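Irkport Makers Help > Robots and Automation > Home builds

Head camera loses the bowl on a shiny table, what do I change first?

Asked Sat 21 August

Building a two-arm kitchen helper in our shared workshop, hobby budget. Arms are printed, controller is a Leno board, camera sits up on the head post looking down at the table at an angle. Task is dumb simple, find a bowl of fruit, pick out one piece, put it down next to the bowl.

Problem - the detector keeps putting boxes on the tabletop where there is nothing. Glossy gray top, ceiling lights bounce off it. Depth is worse, holes all over. Near the bowl the depth says the table is 36 mm lower than it is and the arm stops short or goes for the wrong spot. Works fine on the old workbench with the matte top.

Tried so far: lower exposure (helps a bit, then the dark stuff goes to mush), retrained with 200 more frames from the same table, turned off half the lights. Don't want to cover the table, whole point is it should work in a normal kitchen. Any ideas? Is it the camera or the software?

3 answers

Answer 1 (accepted)

Both, but start with the mount. If the camera looks down at a slant you get the ceiling lights straight back at you. Change the tilt a few degrees at a time and watch the bright spots move. You want them off the part where the bowl usualy sits. Cheap polarizer in front of the color lens, rotate till the glare drops. Don't put one over the depth projector.

For depth: stop trusting it on the tabletop. Measure the table height once with the arm (touch off at the corners), fit a plane, save it. Throw out any depth point below that plane, it can't be real. I do this on a Rika arm and the phantom holes just went away. Then only use depth on stuff the detector has already boxed.

200 frames from one table in one light isn't much variety. Move things between shots, lights on, lights off, blinds open, stand in diferent places.
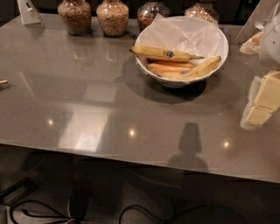 Also label shadows as nothing. Meaning, keep plenty of frames where there's a hard shadow on the top with no box drawn on it. The bowl's shadow can be darker than half your objects and the net will grab it if you never tell it otherwise. Same for your own shadow if you lean in. I'd go for 1,000 frames total before touching the model settings again. And leave clutter in, jars, packaging, whatever, don't tidy up for the robot.

Answer 2

Had this with the Khoury bracket kit. Bracket flexes when the arm moves so the camera tilt is off by a hair and every calibration is garbage. Check that first, costs nothing. Push on the camera with a finger and watch the picture.

Answer 3

just put a tablecloth on it

Comment from asker: Bracket was loose, yep. Tightened it, redid the plane with the touch off thing and got through 100 tries last night with mostly good picks. Polarizer ordered. Still misses when fruit overlaps but thats a new question - will post it separately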